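Unterforum: Haushalt & Wäsche

# Schwarze Sachen auf roter Plüschdecke zusammenlegen — färbt oder fusselt das?

**kessel_ost** schrieb:

Moin zusammen,

ich lege meine Wäsche seit dem Umzug auf dem Bett zusammen, weil der Tisch im Wohnzimmer zu schmal ist. Auf dem Bett liegt die rote Plüschdecke von unserer Hochzeit, mit den weißen Schriftzeichen drauf. Meine Frau möchte, dass die liegen bleibt. Schwarze Kleidung und grauer Strick landen also zwangsläufig auf rotem Plüsch.

Zwei Fragen dazu:

1. Gibt die Decke Fasern an Strick ab? Ich finde auf den schwarzen Teilen immer wieder kleine helle oder rosa Fleckchen.
2. Legt ihr Grobstrick mit den glatten Sachen zusammen auf einen Stapel oder getrennt?

Momentan kommt bei mir alles in einem Schwung aufs Bett, und dann greife ich raus, was oben liegt. Den grauen Strick und das schwarze Zeug habe ich dabei meistens gleichzeitig in der Hand.

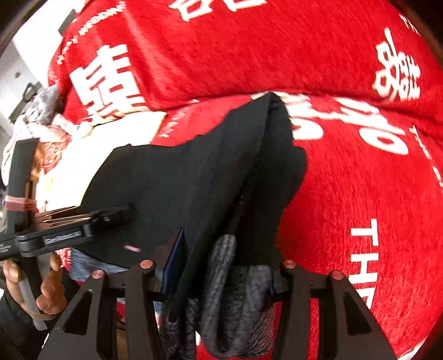

## Antworten

**Rajkumari Bajpai** schrieb:

Zu 1: Plüschdecken aus Kunstfaser verlieren am Anfang ziemlich viel, später wird es weniger. Unsere haben wir zweimal allein bei 30 Grad gewaschen und danach draußen ausgeschüttelt. Seitdem ist Ruhe. Rote Sachen die ersten Male auf keinen Fall mit Hellem waschen, auch wegen der weißen Zeichen.

Zu 2: getrennt. Grober Strick braucht Platz und wird unter einem Stapel nur platt.

**mangelware** schrieb:

Sehe ich anders. Ich lege Strick seit Jahren ganz normal mit in den Stapel, nur eben nach oben. Platt wird da nichts. Und extra ein Fach für zwei Pullover freiräumen lohnt sich in einem kleinen Schrank nicht.

Zu den Fusseln: Bettlaken drüber, fertig. Nach dem Zusammenlegen kommt es wieder in die Kommode. Dauert 10 Sekunden.

**kessel_ost** schrieb:

Laken ist eine Idee, aber dann habe ich noch ein Teil mehr, das ich zusammenlegen muss.

@Rajkumari Bajpai: 30 Grad mit oder ohne Weichspüler?

**Rajkumari Bajpai** schrieb:

Ohne. Weichspüler macht den Flor bei uns strähnig. Und nicht in den Trockner, steht bei den meisten Decken auch so auf dem Etikett.

**Saltgate** schrieb:

Ich habe eine Fusselbürste von Stemier, die geht für glatte schwarze Stoffe gut. Auf grobem Strick taugt sie nichts, da zieht sie Maschen. Dort lieber mit der Hand absammeln oder mit einem feuchten Gummihandschuh drüber.

Was die Reihenfolge angeht: erst alles Glatte, dann den Strick. Wer beides zusammen anfasst, hat die Fasern vom einen gleich am anderen.

**mangelware** schrieb:

> Wer beides zusammen anfasst, hat die Fasern vom einen gleich am anderen.

Die waren doch vorher schon zusammen in der Trommel. Da ist das Anfassen nun wirklich egal.

**Saltgate** schrieb:

Bei mir nicht, Strick wasche ich separat im Netz. Muss ja keiner so machen.

**kessel_ost** schrieb:

Kurzer Zwischenstand. Ich sortiere jetzt vorher und nehme die schwarzen glatten Sachen zuerst. Gefaltet wird auf ein festes Maß, so breit wie das Schrankfach, damit die Stapel nicht kippen. Bei Teilen mit Taschen streiche ich die Öffnung vorher glatt, sonst drückt sich die Naht durch und es gibt eine Beule. Die Decke liegt weiterhin drunter, gewaschen wird sie erst am Wochenende.
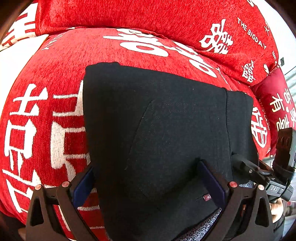
Bei den Etiketten bin ich noch unsicher. Manche meiner Sachen haben außen an der Kante so ein kleines rotes Fähnchen eingenäht. Wenn ich die nach innen falte, knicken sie um und stehen nach dem Tragen ab. Lasst ihr die außen?

**Hukesa** schrieb:

Außen lassen. Oder abtrennen, wenn sie stören. Ich mache das mit einem Nahttrenner, aber vorsichtig, bei manchen hält dieselbe Naht auch den Saum.

**Rajkumari Bajpai** schrieb:

Abtrennen würde ich bei Strick nicht. Ein falscher Schnitt und du hast eine Laufmasche. Umgeknickte Fähnchen kurz mit Dampf anbügeln, Tuch dazwischen.

**mangelware** schrieb:

Für ein Etikett das Bügeleisen aufheizen? Niemals.

**Mishra** schrieb:

Ich lese hier nur mit, aber zur Decke noch eins: Wenn die Zeichen aufgedruckt sind, auf links waschen. Und keine 60 Grad, auch wenn jemand Bettzeug grundsätzlich so heiß wäscht. Bei meiner Mutter war der Druck danach rissig. Ob das bei eingewebten Mustern auch passiert, weiß ich nicht.

**kessel_ost** schrieb:

Danke, auf links hatte ich nicht auf dem Zettel. Ich wasche sie dann allein, 30 Grad, ohne Weichspüler. Strick kommt vorerst in ein eigenes Fach, da ist durch die Sommersachen im Keller gerade Platz frei. Laken teste ich auch mal — falls die Decke nach der zweiten Wäsche immer noch fusselt.

**mangelware** schrieb:

Nimm ein altes, das musst du nicht ordentlich falten.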